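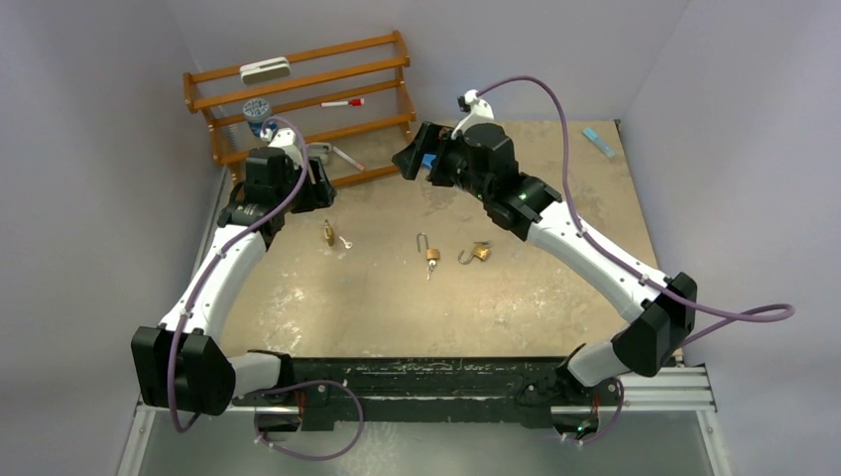 Open Day at the Suvness Robotics Workshop: Your Questions

When is it, and do I need a ticket?
The doors open at 10 a.m. and we close at 4 p.m., on the October open day in Grekosbridge. Entry is free and you don't need a ticket. Last year 1,275 people came through, so the early morning is your best bet if you like elbow room!

What will I get to see?
The two-arm bench is the one everybody asks for. A pair of robot arms works over one tabletop with small brass padlocks and their keys. Padlocks are a wonderful test, because a key is tiny, shiny and easy to drop, and the lock has to stay put while the key goes in. We never get tired of watching it.
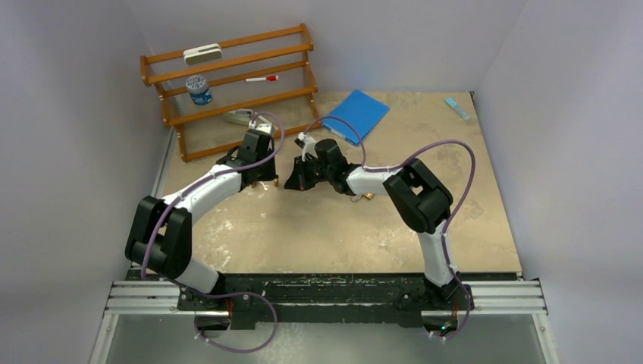 The two-arm bench, with both arms reaching over the tabletop.

Will it work every time?
No, and please stay for the misses! A dropped key tells us a lot, and our staff love talking through what went wrong.

What are the little modules on top of the grippers?
Cameras. They give a close view of whatever the fingers are doing, and the purple cables run from them back along the arms.

How long is a demonstration?
Each one runs 47 minutes with questions, in the Donnelly Room. The room holds 200, and seats go to whoever gets there first.

Can my kids come?
Yes, all ages. Children under eight need an adult with them at the benches. The front row is kept for shorter visitors.

Can I touch the robots?
Not while they're running. There is a pair of practice grippers by the entrance that you squeeze by hand, and picking up a key with one is much harder than you'd think.

Where do I park?
Use the Clerkberg Street lot. It's a five-minute walk, and the side entrance has a ramp.

May I take pictures?
Please do, just leave the flash off near the benches.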